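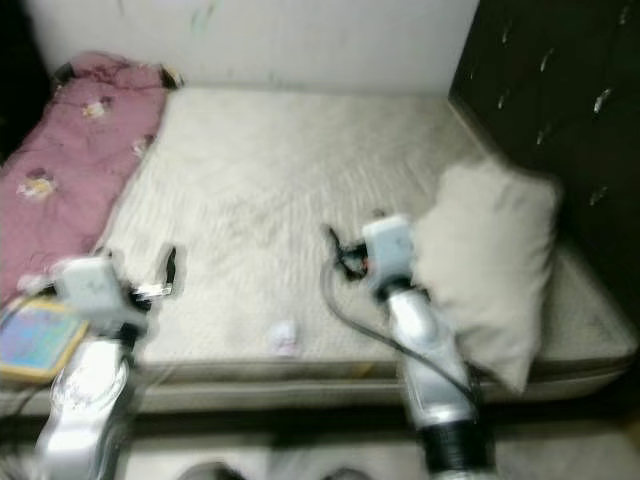
Spare room, day whatever of the great sort-out. Quick one tonight as I've got a load in the dryer and Mum is ringing at 8.

So Lempi is coming to stay in July (Lempi Lahtinen, we shared a flat in Jatitz years ago, she snores, I've warned everyone). Four nights, maybe longer if her connecting flight does what it did last time. Which means the spare bed has to be a bed again and not a place for doonas to go and die.

Done so far:

- everything off the mattress, right back to bare
- mattress protector washed, second go, first go I left a tissue in a pocket of something. Don't ask
- pillows sorted. Kept the decent ones, the flat yellow ones have gone to the dog
- linen cupboard, top shelf only. The bottom shelf can wait its turn

Not done: everything else.

I did price up a new mattress. $217 for a single at the discount place out past the roundabout, which is cheap until you add delivery and the bloke to take the old one. Kvido Machala reckons keep what you've got and chuck a topper on it. He's probably right, he's slept on worse at ours. So topper it is, if I can find one that isn't the price of the mattress. Has anyone used the Vaněk wool ones? Arūnas swears by his but Arūnas swears by everything he buys. 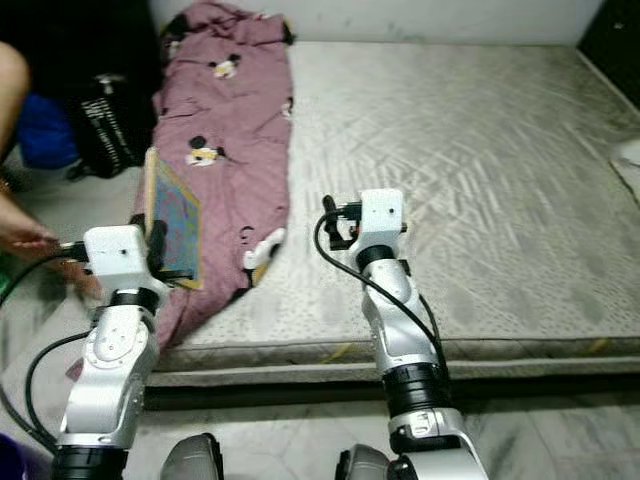

Blankets are where I come unstuck every time. I can do sheets, I can do towels, I'm ruthless with towels. But blankets have people attached. The good grey wool one is going on for Lempi, no argument, plus a cotton one for under it because July here gets properly cold by 7 and that room has no heater worth the name. Then there's the pink one with the mouse faces all over it, still in a heap down the left side of the mattress while I make up my mind. It's not guest bedding. It's also not leaving this house. Probably ends up on the couch, where it will be stolen within the hour.

Same problem with the little pictures. I want one in there so it doesn't feel like a motel, and the small one with the light wood border is the front runner, the blues and pink would go nicely with a plain white wall. Needs a hook. We own no hooks. We own a whole jar of the wrong hooks.

Left on the list: topper, hooks, lamp globe, find the other half of the good sheet set (seperated since Easter), vacuum under evrything.

Dryer's beeping. More when the bottom shelf is done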